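Destport Toy and Game Library Opens Second Room, Adds Saturday Hours

By Felista Mussa
January 17, 2023
46 shares | 3 comments

DESTPORT – Families, grandparents, babysitters and anyone else with a soft spot for a good board game will soon have twice the space to browse at the Destport Toy and Game Library. The library opens its second room on Pagano Street in March, and with it come Saturday hours, a bigger outdoor play collection and a repair bench where members can learn to fix what gets broken.

The library lends toys, puzzles, games and sports gear the same way a public library lends books. Members pick out what they like, take it home for three weeks and bring it back for the next household. A yearly membership costs $20 and covers everyone living at one address, with no limit on the number of visits.

"We have wanted this room for so long," said Raffaele Sala, director of the library. "On a busy afternoon you'd see parents holding a puzzle over their heads just to get past the stroller by the door. Now we can put the big floor toys where kids can really try them out, and people can sit down and play a round of something before they decide to borrow it!"

The library currently has 194 member households and 802 items in its catalog. Most were donated by local families, and the rest were bought with membership fees and a grant from the Zulholm Fund for Neighborhood Life, which is also covering the first year of rent on the new room.

The outdoor play collection gets the biggest boost. Until now it lived on a single shelf and was mostly gone by the first warm weekend of the year (jump ropes and badminton sets went first, and croquet had a waiting list until fall). The expanded collection will have its own wall, with flying discs, balls, kites, lawn games, beanbags, stilts and two full sets of bocce. Members will be able to reserve outdoor items up to a month ahead, which should be a help to anyone planning a birthday party or a family reunion.

Smaller pieces are stored in baskets and bins that go out the door with the game they belong to.

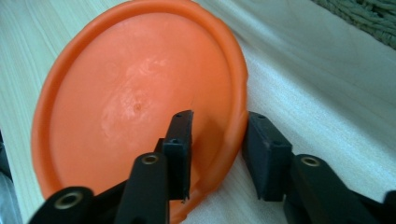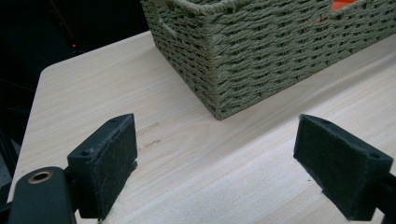
Borrowing will work the way it always has. Each item has a numbered tag and a card listing its parts, and the parts are checked when it leaves and again when it comes back. Lost pieces happen, and there is no fine for them. Members are asked to tell the desk so that a replacement can be found or made.

That is where the repair bench comes in. Fadi Boutros, a retired cabinetmaker and longtime member, will be at the bench on the first and third Saturday of each month, starting with opening week. He will show visitors how to glue a split puzzle piece, rehang a dollhouse door, restring a pull toy or carve a stand-in for a missing chess pawn. Members can bring in something of their own from home, too, as long as it can be carried in by one person.

"People think they need a workshop, and mostly they need glue and a clamp and somebody to tell them to leave it alone overnight," said Boutros. "I'm looking forward to the kids most of all. They ask better questions."

Boutros has already been through the library's own backlog over the winter, and a number of games that had been off the shelf for a year or more are going back into circulation. Among them are a marble run, a table hockey set and a much-missed wooden train layout that used to be the most requested item in the catalog.

The new room will also host game afternoons. Tímea Fekete, who coordinates programs for the library, has put together a spring schedule with sessions for different ages, including a toddler hour on weekday mornings, a cooperative games group for grade schoolers and a Thursday evening table for adults who would like to learn something new without reading the rule book out loud to each other first. All game afternoons are free, and you don't have to be a member to come.

"I would love to see neighbors who don't have kids at home," Fekete said. "We have some wonderful strategy games that hardly ever go out, and they deserve a table full of people!"

Donations of toys and games are welcome all year, with a few guidelines. Items should be clean and in working order, or close enough that the repair bench can get them there. Scuffs and faded boxes are fine. The library can't accept stuffed animals, car seats, helmets, or battery toys with missing covers. Donors are asked to call ahead for anything larger than a shopping bag, as storage will be tight until the new shelves are up.

Shelving for the second room is being built by Kident, a Destport woodshop, and will be set low enough on one side for small children to reach on their own. Ermanno Sartori, who runs the shop, took measurements with help from a group of kindergarteners, who were asked to stretch up as high as they could against a sheet of brown paper.

The existing room will stay open on its regular weekday schedule while the work is going on next door. Puzzles and board games will remain there after the move, and toys for babies and toddlers will shift across the hall, closer to the restroom and the stroller parking.

Opening week will include tours, a game swap and extended evening hours. Anyone who signs up during the week can take home two additional items on the first visit. Dates and times will be posted at the front desk and on the library's bulletin board once the final inspection has been scheduled.

About the Destport Toy and Game Library
The Destport Toy and Game Library is a nonprofit lending library for toys, games and play equipment, open to all residents of Destport and the surrounding towns. Membership forms are available at the desk during open hours. Reduced and free memberships are offered on request, and no paperwork is needed.

Press contact: Felista Mussa, Communications

Related items
Game Swap Returns for Another Year
How to Pack a Puzzle So It Comes Back Whole
Zulholm Fund Announces Neighborhood Grants
Thursday Table: What We Played This Fall
Donation Guidelines for Toys and Games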